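I'd been told to come hungry, so naturally I'd had a big lunch. Nesma Saber took one look at my face when she opened the door and said, "You've eaten, haven't you?" I had. She gave me a bowl of lentils anyway.

Nesma runs Dunus, the supper club that has been quietly filling up on Wednesday nights for three years now. There's no sign outside and no proper menu, just an email that goes out in the morning with five or six dishes on it and a time. The list has 1426 names on it. There are eight seats.

"I do feel bad about it," she said, pulling out a chair for me. "My sister says I should do two sittings, but then I'd have to rush people out, and I hate being rushed out of places. I once cried in a restaurant because they wanted the table back!"

She didn't set out to cook for a living. She worked for a flooring company called Gilard for most of her twenties, doing the invoices, and says she was good at it and bored stiff. Her first paid job in food was making sandwiches at Dendance, the café by the bus station (gone now, and I still miss their cheese scones). She was there for 545 days. I asked how on earth she knew that.

"I kept a diary of what I made every single day. What sold, what came back, what I ate myself standing up. I've still got it. It's mostly egg mayonnaise."

The diary habit stuck. While we talked she got up twice to write something down about the lentils, which she thought needed more lemon. I thought they were perfect, but then I'd finished the bowl before she asked me.

What I really wanted to talk about was bread, because anyone who's been to Dunus goes on and on about the bread. It's a flat, chewy, slightly sour thing with a lot of cumin in it, and it comes out before anything else. Nesma learned it from her grandmother, sort of.

"She never gave me a recipe. She'd say, 'Enough flour.' Enough for what? So I stood next to her and weighed everything before she could throw it in, and she got so cross with me - she said I was treating her like a shop."

The flour comes from Kotian, a small mill she found by ringing every number she could get hold of. She buys 160 kilos at a time and keeps it in what used to be her spare bedroom. Guests sleep on the sofa. "My mum sleeps in my bed and I sleep on the sofa," she corrected herself. "I'm not a monster."

Has she thought about opening a real restaurant? She pulled a face. Somebody offered her a site last April, with a big kitchen and a terrace, and she went to see it three times.

"I kept thinking about the chairs. Sixty chairs! I'd lie awake picking chairs. And I noticed I hadn't thought about food for a fortnight, so I rang up and said no thank you, and then I made a huge pot of soup."

By now it was nearly five and she had onions to get on with. I offered to help and was given the smallest knife in the drawer, which I tried not to take personally. She chops very fast and talks the whole time, mostly about a plum tart she's been failing at since the autumn. The pastry goes soggy. She's tried semolina, she's tried ground almonds, she's tried shouting at it.

"Come back when it's right," she said at the door, handing me a piece of bread wrapped in a tea towel. I ate it on the bus, and I've still got the tea towel.
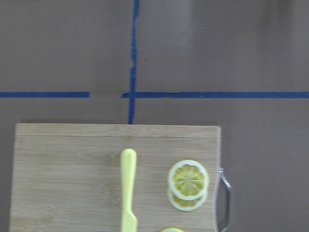 A wooden board and strips of blue tape on the worktop.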